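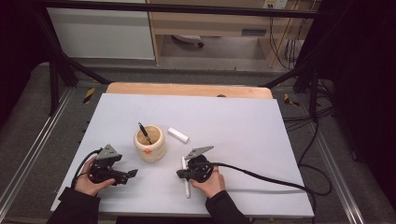
Pencil or pen at the booth, and does it matter for the Nicholas Ward recount

bindi_rd
The provisional result for Nicholas Ward has Dilwyn Cadwaladr ahead by 16 after preferences, with 698 informals set aside. The other side has asked for a recount and I think they should get it. What I'd like to talk about is the pencils. I voted at Ikia hall and there was a pencil on a string in every booth, same as always. A black pen like the one leaning in that cup would do the job, and then the white eraser lying beside it wouldn't be any use to anyone. I'm not saying a single ballot was altered. I'm saying that with a margin this thin people will ask, and the council has no good answer for them. Does anyone know whether the returning officer has a choice in this, or does it come from the state?

mulga_dave
You can take your own pen. Always have been able to. I've used a biro at every election since I turned eighteen and the ballot counts the same. As far as I know the rule for our council elections is only that the mark is clear.

For what it's worth I scrutineered at Zana Street and the papers were never on their own with anyone. They get emptied out of the box in front of scrutineers from both camps, sorted, bundled and sealed. Someone would have to rub out and renumber with me standing a metre away.

bindi_rd
I believe you about election night. What about the pre-poll boxes? Those sat in the council offices at Flukano for most of a fortnight.

mulga_dave
Sealed, with the seal numbers written down. If the number doesn't match when they open it, the scrutineers kick up a stink. Ours matched.

tessellate
The pencil business comes up at every election and it's a distraction. The 698 is the real story. That is a lot of informal votes for a ward this size, and my bet is that most of them are people who put a 1 and stopped. They did that at the state election and it was fine. Then they get a council paper where every box has to be numbered and it goes in the bin.

The instruction is printed at the top in small type. The how-to-vote cards from both campaigns had all the boxes filled in, but plenty of people won't take a card, and I don't blame them after walking down that footpath.

OldWeirRoad
Disagree. If you can't follow the one line of instructions on the paper, that's on you. They don't go in the bin either, they get kept and looked at again in a recount.

tessellate
Fine, not literally the bin. But they don't elect anybody. And it's easy to say it's on the voter when the rules change between levels of government. My mother is as sharp as anyone here and she had to ask for a second paper.

OldWeirRoad
And she was given one, so it worked. 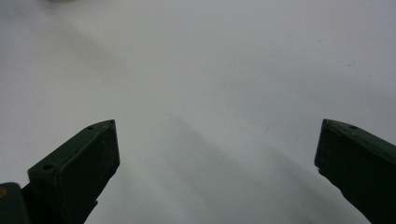 Gripper fingers open above a pale grey-white surface.

kez_in_flukano
Can someone explain what they look at in a recount? Do they go through all the informals again or just the ones somebody argued over?

mulga_dave
All of them if it's a full recount. Every bundle gets opened, the formal ones are checked as well, and scrutineers can challenge any paper. The usual arguments are over a 1 that looks like a 7, a repeated number, or somebody writing a comment across the page. A comment doesn't knock out the vote by itself unless it identifies the voter. The returning officer decides on the spot. If a side still doesn't like it they can go to the tribunal afterwards, but that costs money.

The request had to be in writing with reasons. "It was close" isn't meant to be enough, though in practice I can't see them knocking back one this close.

kez_in_flukano
Thanks. Last recount I remember shifted the result by 2 votes and everyone went home.

bindi_rd
Same. I don't expect the winner to change. I'd still prefer it done properly now and not have it brought up at every meeting until the next election.

gumboot_politics
Cadwaladr voter here and I have no problem with a recount. I do have a problem with the letter that went around on Zana Street saying the count was "in doubt". It isn't in doubt, it's close. Those are different things and the people who wrote the letter know it.

OldWeirRoad
Who signed it?

gumboot_politics
No name and no authorisation line. I've kept my copy. If it had gone out before polling day it would have been a breach. After the close I'm not sure it's covered.

tessellate
It probably isn't. Still a poor way to go about it.

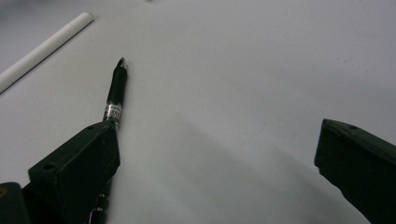

Black pen held over a white tabletop.

bindi_rd
Update for those following. I rang the council office. The recount is listed for Mon 12 June at the Flukano offices, and both candidates have been told how many scrutineers they can bring. Members of the public can't sit in. The woman I spoke to was helpful and said the booth pencils are the returning officer's decision. They keep them because pens dry out in storage and smudge when the paper gets folded wet. That's a fair enough reason. I asked if they would consider putting out both and she said to put it in writing.

mulga_dave
I'll be there for the recount. Can't post anything until it's declared.

OldWeirRoad
Put me down as against pens. Half of them would walk out the door by lunchtime.

tessellate
I'm writing to them as well, about the instructions. Bigger type and a sample paper on the wall of each booth. There is a rules review open until January, so anyone who cares about the 698 might want to send something in too.

kez_in_flukano
Do you have the address for that?

tessellate
It's on the council site under Governance, then Reviews. Takes a bit of finding. I'll message you the link.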